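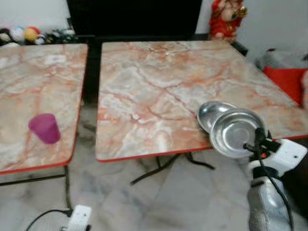
When I moved into my apartment I had a mattress, two suitcases and a kettle. I ate my dinners on the window sill, standing, for almost all of November. I tell this so you understand that I did not begin as a person with opinions about tables. I became one slowly, by eating in bad positions.

My kitchen is narrow. If the oven door is open, you cannot pass. A normal dining table would fit, but then I would have to climb over it to reach the balcony, and I am not so young. So I started to read about folding tables, mostly late in the evening, and I read too much. There is a lot of writing about them and most of it is for people who go camping.

In the end I bought two small ones instead of one large. My mother had the same system. She kept hers behind the bedroom door, and when guests came we heard the legs open, one after another, and we knew there would be soup. Two small tables are more clever than one. You can put them together for four people, or leave one in the corner for papers and eat at the other. The weak point is the line between them. Bread crumbs go in there, and once a fork. I tried a tablecloth over both, but then a guest puts his glass exactly on the line, and you can imagine the rest.

I looked first at the Lurero, which has beautiful legs and a price I did not like. Then I tried the Sarero in a shop on the other side of the river. I leaned on it with one elbow, as a person does when he is tired, and it moved away from me. The seller said it was my elbow. I took the bus home without a table, 50 minutes, and I was quite angry – at the table and also at the seller.

The ones I have now came from Pillay, a small household store close to my work which sells buckets, curtain rings and everything between. They had them folded behind the ironing boards. I carried the first one home by hand and went back for the second the next evening. My hand had a red line from it until I went to bed.

What did I learn? The height matters more than the top. Mine are a little low for my chairs, and I solved this by buying lower chairs, which my sister considers the wrong solution. Check the lock of the legs before you pay, and open and close it several times even if people look. Wipe the hinges too when you wipe the top. I forgot this in the first summer, and one hinge began to make a noise like a small animal.

I also wish to say something about guests. For years I did not invite anyone, with the excuse that I had no real table. I was waiting for the big apartment with the big table, as in the films. But people sit down anywhere if the food is warm. Last winter we were four, our knees were touching, and we stayed until 2 in the morning talking about the price of heating and about old teachers. I washed the plates the next day at noon.

Now I am thinking of a shelf that folds down from the wall, under the window where I used to eat. Pesis makes one, but the wall there is hollow and I do not trust it with soup. If somebody has put such a shelf on a hollow wall, please write me which screws you used.

Search this blog
Type and press Enter

3 comments

kettle_and_toast
I have a fold-down shelf on a hollow wall. Forget the screws that come in the box and buy metal toggle anchors. Mine holds a microwave, three years now.

marsh3643
The line between two tables! We put a strip of felt under the cloth, it helps a bit. The glasses still fall but slower.

oona.b
Your sister is right about the chairs. Nice post anyway, it made me want soup.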